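How does a ship know how deep it can sit in the water?

Have you ever looked at a big ship in a harbor and seen numbers painted on its side, near the front? They look a little like the marks on a ruler. These numbers are called draft marks. In this page we will learn what they tell us.

What is draft?

When a ship floats, one part of it is above the water and one part is under the water. The draft is how deep the under part goes. It is measured from the surface of the water down to the lowest point of the ship. If the draft is 6 meters, then the harbor must be deeper than 6 meters, or the ship will touch the bottom.

Why does the draft change?

Think of a ship called the Skomolov. In the morning she comes to the port of Drerkau with no cargo. She is light, so she sits high, and her draft is only 3 meters. Then the cranes begin to work. They put 464 containers on her, one after the other. Each container pushes the ship down a very little bit. When the last one is on board, the Skomolov has a draft of 6 meters.

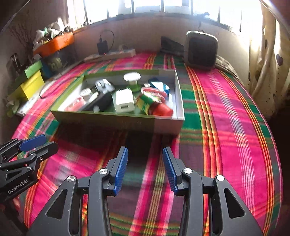 The water pushes back, of course. A ship goes down until the water she pushes away weighs the same as the ship and everything inside her. Then she stops going down and floats quietly. A very old rule of science says this, and it works for a rubber duck also.

Salt water and fresh water

Now comes a surprising thing. Drerkau is by the sea, where the water is salty. Salt water is heavier than fresh water, so it holds a ship up better. If the Skomolov sails up the river to Uvside, where the water is fresh, she will sink a little deeper, even if no person puts anything more on board. The captain must think of this before the trip – a river can be shallow. 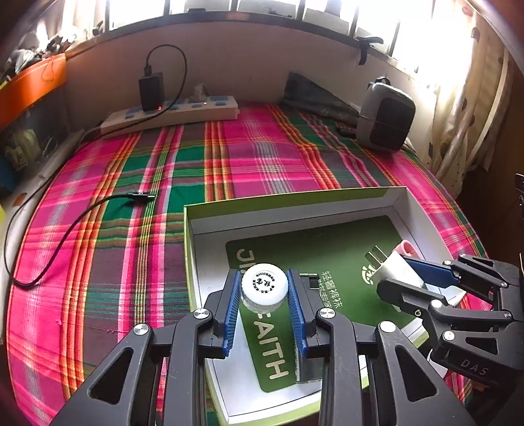 Who reads the marks?

Before the ship leaves, an officer reads the numbers at the front, in the middle and at the back. If the front number is bigger than the back number, the ship is leaning forward. Then the crew can move water between tanks inside the ship to make her more level. At the Brandes dock in Drerkau they use a small boat to go close, so that the waves do not confuse the eyes.

Try it at home

Take a plastic food box and draw lines on the outside with a waterproof pen. Float it in the sink and read your draft. Now put in 2 spoons of rice and read again. How many spoons can your ship carry before the water comes over the side?

Words to remember

Draft – how deep a ship goes under the water.
Cargo – the things a ship carries.
Dock – the place where a ship stops to load.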